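How do you fold jeans so they stay flat in a basket?
Asked by Valentin Boyer, 2018-07-10
Viewed 278 times, 2 answers

Hello everybody. I am trying to bring some order in my laundry and I have a problem with jeans. T-shirts and thin things I can fold well, but the jeans always open again when I put them in the basket. The waistband is thick and the legs slide to one side. After a few days the whole pile is leaning.

My basket is a plastic one with holes in the sides, not very big, and I would like to put in it 4 pairs plus one or two light cloths. For the moment I fold one leg on the other, then in half, then in half again. The seams make a hard bump in the middle. 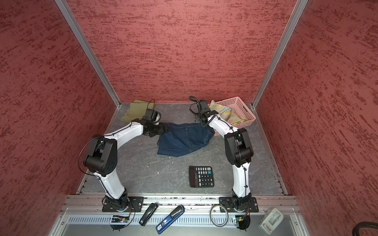 I also tried to roll them, as my sister does, but the rolls take too much place and I do not like the wrinkles at the knee. Is there a better order of folding? And should the heavy cloth go under or above the jeans? I have no shelf in this room, so the basket must do the work until January, when we move.

I forgot to say that the light cloths are quite soft, with pastel colors, and they catch on the holes of the basket when I push the jeans in after them. So this is maybe a second question. 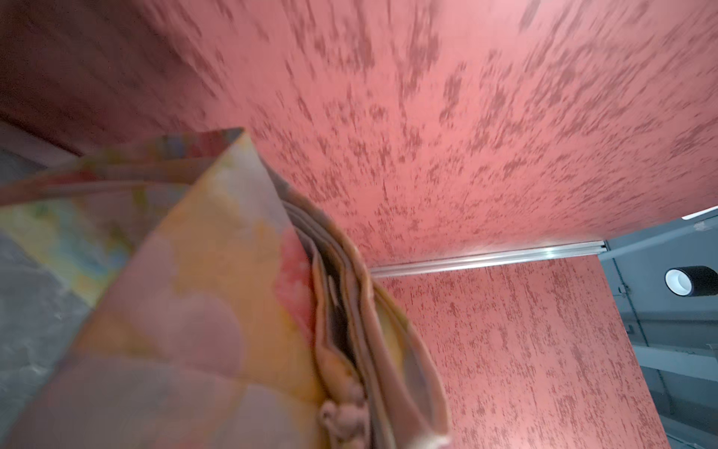 Anatole Chevalier answered that the bump comes from folding in half two times. "Put the jeans flat, back pockets up, and pull the waistband straight from both ends before you do anything. Then one leg on the other, push the pointed part of the seat in so you have a straight line, and fold in three parts from the bottom of the legs. Three, please, the fold then does not fall on the thick seam. Stand them in the basket with the round fold up. For the soft cloths I would fold them last and lay them on top – they weigh nothing."

Valentin Boyer replied: Thank you, I will try with three. With the pockets up I have never done it, I always put the front up. 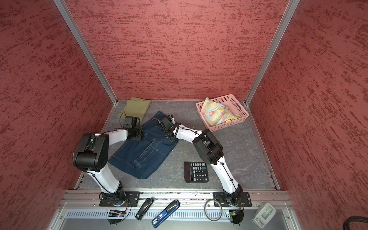

Jeans with the back pockets up, pink basket in the corner.

Second answer, from Genden: just roll them. I have rolled mine for years and it is ok. If the basket is too small buy a bigger one.

Comment from Valentin Boyer: The size is fine, I only want them to stay flat. But thank you. The fold in three works better on the dark pair, on the stretch ones it still opens a little at the waistband. Does somebody close the button first? I have tried with and without and I am not sure that I see a difference.

Comment from Anatole Chevalier: Yes, button and zipper closed, always. And smooth with the hand from the waist to the legs, not the other way.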